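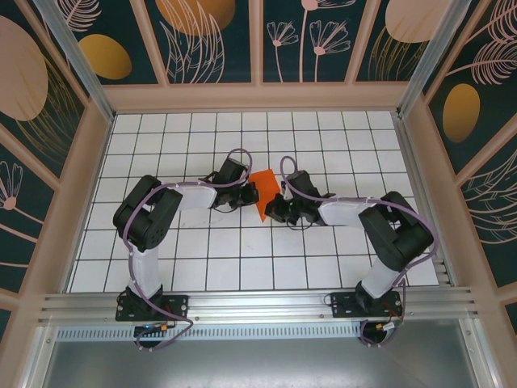

Page 50

Section 6. Paired-Arm Handover: Setup and Routine Care

This section covers the two-arm version of the Lokholm bench cell. It assumes the enclosure is level, the rail is fitted, and both arms have been unpacked and identified as left and right. Left and right are always given as seen from the front of the cell, on the rail side.

Read all of 6.1 before turning on the power supply.

CAUTION: The arms drop when power is removed. Support each forearm by hand before you switch off, and keep fingers away from the elbow and shoulder housings.

6.1 Mounting the arms on the rail

1. Switch off the power supply and unplug it from the wall.

2. Set the left base plate on the rail. Start all the plate screws by hand before tightening any of them.

3. Tighten the screws a little at a time, working corner to corner. Stop when the plate no longer shifts under firm hand pressure.

4. Repeat for the right base plate.

5. Measure from the center of one plate to the center of the other. The distance for the handover program is 548 mm. If it is off by more than 2 mm, loosen the right plate and slide it. Leave the left plate where it is. The controller takes its zero from the left arm.

6. Check that both plates sit square to the rail. A plate that is turned even slightly will show up later as a gripper that arrives high or low at the meeting point.

Note: If you are replacing a Varico single-arm kit, the old plate screws are too short for this rail. Use the screws from the bag marked R.

6.2 Routing the cables

Each arm has one purple cable running from the base to the gripper. The cable must have slack at three places: over the wrist, around the large joint housing, and below the base plate.

1. With the power still off, move the arm by hand to its full reach and back. Watch the cable as you do this. It should never pull straight.

2. At the wrist, leave a loop that stands clear of the gripper. If the loop falls between the fingers when the gripper turns, shorten it.

3. Follow the forearm link and hold the cable with the soft ties supplied. Do not use hard plastic ties on the links.

4. Let the remaining cable hang in front of the rail. Do not tuck it into the rail slots.

5. Push in the connector at each base until it clicks. Tug lightly to check.

CAUTION: Never plug or unplug a base connector with the power on. This can damage the first servo in the chain.

6.3 Checking the meeting point

The meeting point is where the two grippers come together over the floor grid. Run this check after first setup, after any servo is replaced, and after the cell has been moved.

1. Clear the floor of the cell. Wipe the tiles with a dry cloth.

2. Plug in the power supply and switch on. Wait for both arms to finish homing.

3. From the menu, choose Service, then Pair Check. Keep your hands outside the enclosure.

4. Place the test piece when the screen asks for it. Use a light piece that bends easily, so that a bad alignment will not strain the fingers.

5. Press Step. The program moves one stage at a time and waits for you after each stage.

6. When both grippers have hold of the piece, look at it from the front. The two grippers should be at the same height, and the piece should not be twisted by the grip. 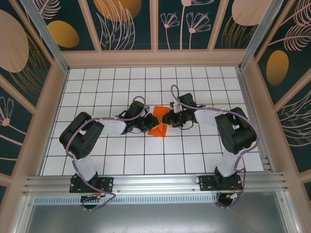 Figure 6-2. Both grippers holding the test piece at the center of the floor.

7. If one gripper is higher than the other, press Hold, choose Trim, and adjust the right arm only. Save the value and repeat from step 4.

8. If the piece is squeezed hard or slips, change the grip setting by one step and run the check again.

Barrett Oyelaran of the Cundcombe service desk asks that you write the saved trim values on the card inside the controller lid. They are lost if the controller is reset.

6.4 Routine care

Every 200 hours of running time:

1. Check the base plate screws on both arms.

2. Look along each cable for flat spots or worn covering, mainly where it bends around the joint housings.

3. Wipe the gripper fingers with a damp cloth and let them dry.

4. Brush dust from the vent slots below the rail.

5. Run the Pair Check in 6.3 and compare the trim values with those on the card.

Replacement cables and fingers are supplied by Keskin. Quote the number on the base plate label when ordering. 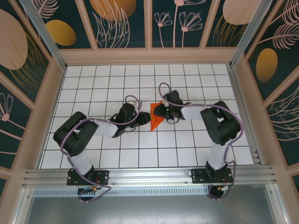 What should I do if the test piece drops during the Pair Check?

Press Hold and wait until both arms have stopped. Reach in from the front, pick up the piece, and close the program before placing it again. If it drops a second time, clean the fingers as in 6.4 and check the grip setting before going further.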